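Keeping a Small Kitchen in a Small Apartment
Speaker notes, Leltby Renters' Evening, April 2025

Wait for people to sit down. Mention the coats go on the back wall.

Hi everybody! So, quick show of hands -- who has a drawer at home that won't close? (Pause. It'll be most of them.) Okay, good, you're my people.

I moved into the Clela building with 13 boxes marked KITCHEN and one cupboard. One! The cupboard had a shelf missing and the stove was right up against the door, so every time I baked anything I had to stand in the hallway. I lived like that for a whole winter before I did anything about it, and what I did was pretty simple, so let's get into it.

First thing: get it all out. Everything. Put it on a table, put it on the bed if you have to. I mean the colander, the plates, the ketchup, that one pot you like. You can't decide about stuff while it's hiding behind other stuff.

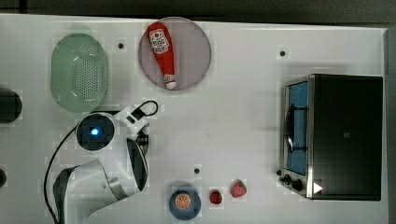
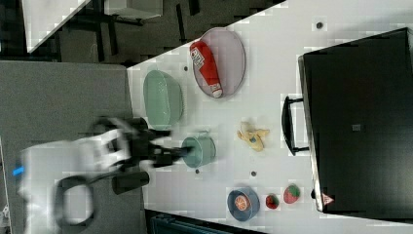 Now pick things up one at a time and ask when you last cooked with them. Don't ask whether it's nice, or who gave it to you. My fondue set was very nice! I'd used it once, in June, with the windows open, and we all had headaches.

Tell the Tirkex story here if the room is warm. Short version: I bought a Tirkex rack from the secondhand place on Lai Street, carried it home on the bus, and it was too tall for the wall by the width of my thumb. So measure first. Then measure again with the door open, and if you have one of those radiators that sticks out, go around it too. (Hold up the tape measure.)

Money part. I spent 224 dollars on my whole kitchen, and that includes the rack I couldn't use. My first plan was going to cost 430, mostly for matching jars -- I love a matching jar, I really do, but rice is fine in the bag with a clip on it.

Things that earned their spot:
A magnetic strip for knives (ask the landlord before you drill)
2 tension rods under the sink for spray bottles
Hooks inside the cupboard door
A cutting board that fits over the sink

Slow down here, people write this bit down.

Last part is keeping it that way. I do a quick pass when I get groceries, before the new stuff goes in. Old onions out, lids matched up, anything sticky gets wiped. If I skip a week it's fine. If I skip a month I'm back in the hallway with a hot tray.

Questions. Somebody will ask about spices, so say: shallow drawer, labels on the lids. Then hand out the measuring sheets and remind them the room has to be cleared by nine.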